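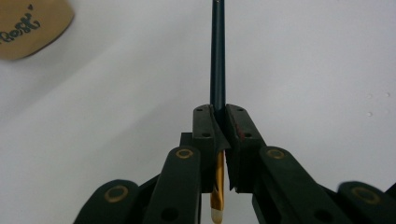
*Paintbrush with a dark teal handle and white bristles.*

**Visit to the Vurley games fair, Turkdale – March 2, 2022**

Members of the Lalby Amusements Society attended the trade day of the Vurley fair, held in the exhibition hall at Turkdale. The fair brought together 17 exhibitors from the coin-operated and online games sectors.

The morning was given to redemption machines and pinball. Babić, a maker of arcade cabinets, showed 11 models, two of them new to the market. Its staff explained how payout settings are tested and recorded before a machine leaves the plant. Members were allowed 15 minutes of free play on each of the larger units – the driving cabinet drew the longest line.

After lunch the group attended a talk on age checks for online slots and live dealer tables. The speaker's slides were hard to read from the back rows, and printed copies ran out early. The hall seats 200 and was close to full.

Parking at the north gate was limited, and members traveling by car should use the east lot next time. The next trade day is planned for November. Requests for places should be sent to the Lalby office in writing.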